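About Nodura

Nodura is a linen and garment service based in Ravden. We wash, press, fold and pack clothing and household textiles for guest houses, clinics, schools and small hotels. At present 105 establishments send their work to us, from single cottages with a weekly bag of towels to the kitchens of the Putier hotel group.

The company began as a pressing service and took on folding at the request of its first customers, who found that shirts pressed with care were arriving creased from the shelf. Folding is now the larger part of what we do. Each item is laid flat, squared, folded to the size agreed with the customer and checked before it is stacked.

Our tables are covered in brown paper and marked out in dark blue tape. The folder works to the lines, and a finished piece should lie flat inside its square.

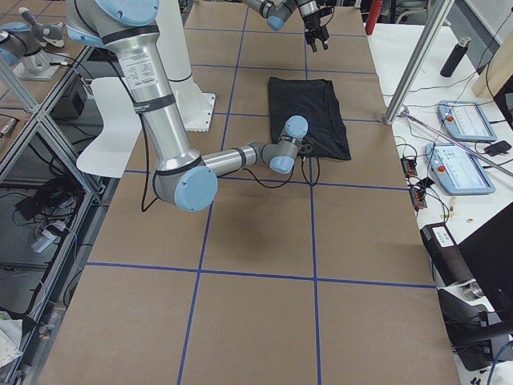

Nicanor Figueroa writes that his dining room had always kept its napkins and aprons in three different sizes of pile, and that the cupboard doors now close. He would still like the aprons folded a little narrower, and we have amended his order sheet accordingly.

How we work

Every new customer receives a folding sheet, which records the finished size of each type of item, the direction of the last fold and the way the stack is to face. The sheet is agreed in writing and kept with the order. Dark garments are handled apart from whites at every stage and have a table to themselves. Black cotton shows lint readily, and the paper covering is renewed when it becomes marked or torn.

Small creases at the edge of a folded piece are acceptable for kitchen cloths. They are not acceptable for uniform, which is opened and folded again. 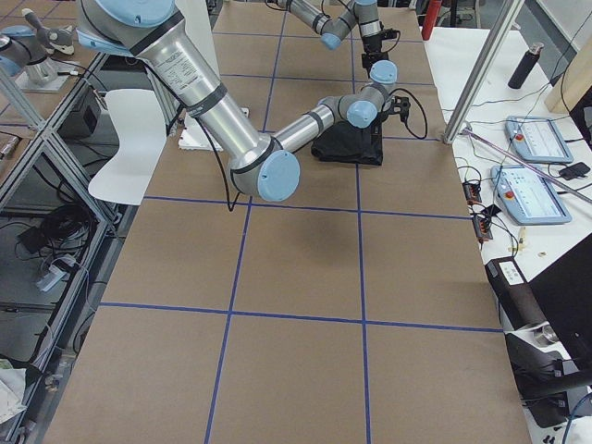

Ignacio Echeverría

I joined the company as a presser and have been responsible for the folding room for six years. New colleagues begin with plain squares of cloth and go on to T-shirts when their corners are reliable. The T-shirt is a harder article than it appears – the collar pulls one way and the hem another, and the sleeves have to be dealt with before anything else is attempted. We ask that the shirt be spread out fully and the body smoothed towards the hem. Speed is not assessed in the first two months. 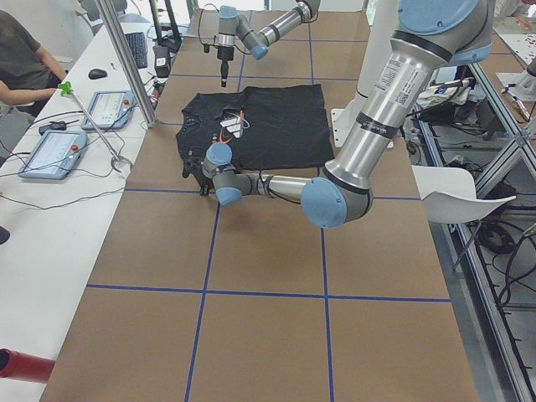 One reply to our October questionnaire asked whether T-shirts might be returned flat with the collar uppermost, so that sizes could be read without lifting the pile. The collar now faces upwards on all staff uniform orders unless the folding sheet says otherwise.

Larger pieces

Tablecloths, throws and lengths of fabric are taken up by the corners, straightened and laid down again before the first fold is made. Our paper and tape are supplied by Gasser, and the lines are checked with a steel rule whenever they are relaid.
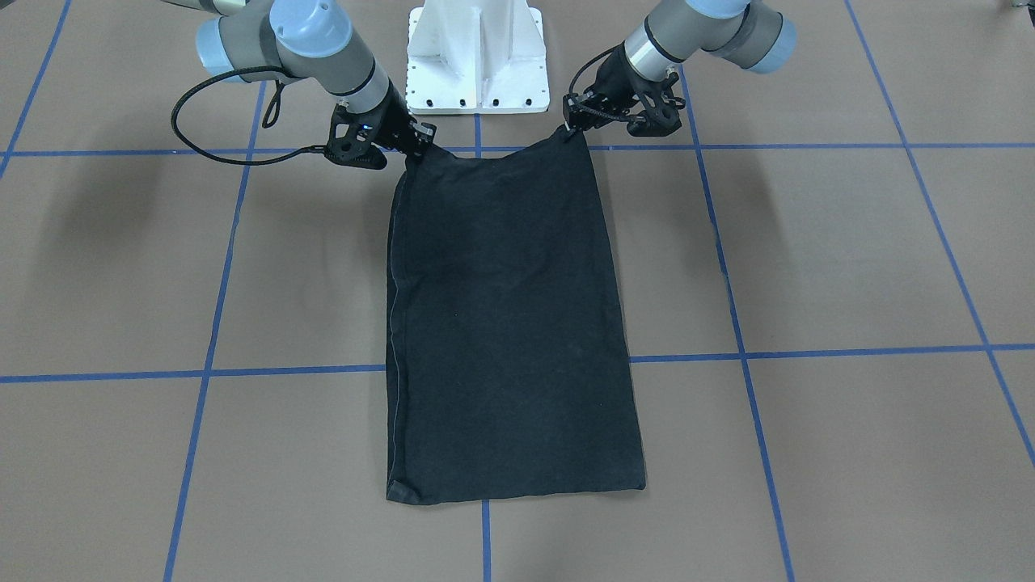

Dark cloth held by its two upper corners.

Visits and enquiries

Customers are welcome to see the folding room by arrangement. Please allow two working days for a reply. Samples for a new folding sheet may be left at the Ravden counter, labelled with the name of the establishment and the finished size required.

Page last reviewed 01/03/2023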